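Skermont Kids: How Things Are Made

How do flowers get onto a bed cover?
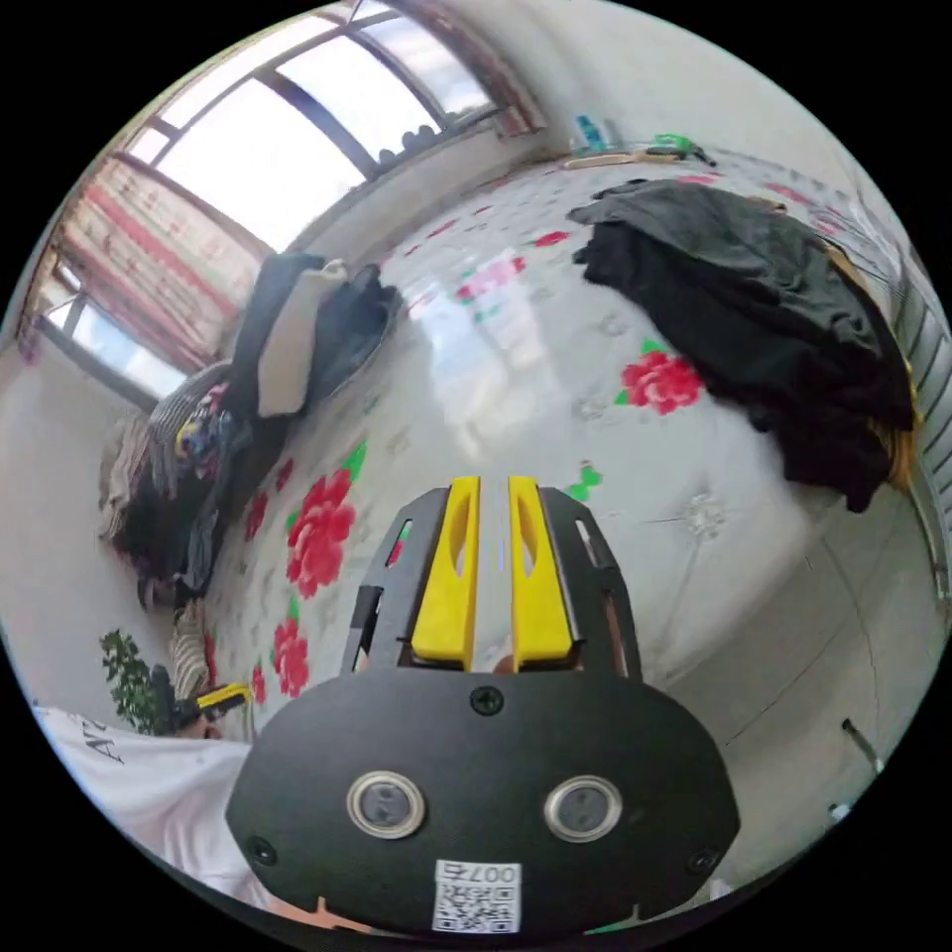
Red and pink flowers with green leaves, printed on a shiny cover.

Look around your home and you will probably find flowers that never need water. They may be on curtains, on a pillowcase, on a dress or on the cover of a bed. Some are sewn on with thread. Some are woven in while the cloth is being made. Many are printed, and those are the ones this page is about.

It starts with a drawing

A printed pattern begins with one person drawing or painting it. This person is called a textile designer. "Textile" is another word for cloth. The designer draws a few flowers and leaves, and then works out how they will fit together over a big area.

A bed cover is much larger than a sheet of drawing paper. Instead of drawing hundreds of flowers, the designer often makes one block of pattern that can be used again and again. This block is called a repeat. The right side of the repeat has to match up with the left side, and the top has to match the bottom. If it doesn't, you get half a flower next to half a leaf, with a line between them.

Three ways to print

Block printing is the oldest of the three. A shape is carved into a piece of wood. The printer dips the block in color, presses it onto the cloth, lifts it and moves along. Each color usually needs its own block. The museum in Tratness keeps 1,077 printing blocks, and the smallest one prints a single leaf.

Screen printing uses a fine mesh stretched tight. Part of the mesh is blocked so that color can't get through. The printer pulls color across the top, and it passes through the open parts onto the cloth. A flower pattern with red, pink and green in it could need a screen for each color. In big factories the screens are shaped like tubes, and they roll over the cloth as it moves underneath.

Digital printing works a lot like a printer that prints on paper, only much wider. Tiny drops of ink are sprayed onto the cloth. The pattern comes straight from a computer, so no blocks or screens are needed.

Keeping the color in

Fresh color could smear or wash out. Many printed fabrics are heated with steam or hot air to fix the color, and this step is called setting. Some are then washed to take away any extra dye.

Why are some covers shiny?

Light bounces off a smooth surface more evenly than off a rough one. If the threads are long and smooth, or if there is a smooth layer on top, the cloth looks glossy. A fuzzy blanket scatters the light in many directions, so it looks dull.

Why do clothes show up so well on a light cover?

Put a dark sweater on a light bed and you can see its edges right away. The difference between light and dark is called contrast. It is useful when you are sorting a pile of clothes, because a black sock on a black blanket is easy to miss.

Try it: be a repeat detective

You need a patterned cover, curtain or piece of wrapping paper.

1. Clear a space so you can see plenty of the pattern. Move any clothes to one side.
2. Pick one flower or shape that is easy to recognize.
3. Look for another one exactly the same, with the same petals and the same leaf beside it.
4. Measure from the first to the second with a ruler or tape. That distance is the length of the repeat.
5. Now look in the other direction and measure again.

Sometimes 2 flowers look like twins until you check the leaves. Keep looking until everything around them matches too.

Words to know

Textile: cloth, or something made of cloth.
Repeat: the part of a pattern that is used over and over.
Setting: fixing the color so it stays in the cloth.
Contrast: how different two colors or shades look side by side.

Next in this series: How is a zipper put together?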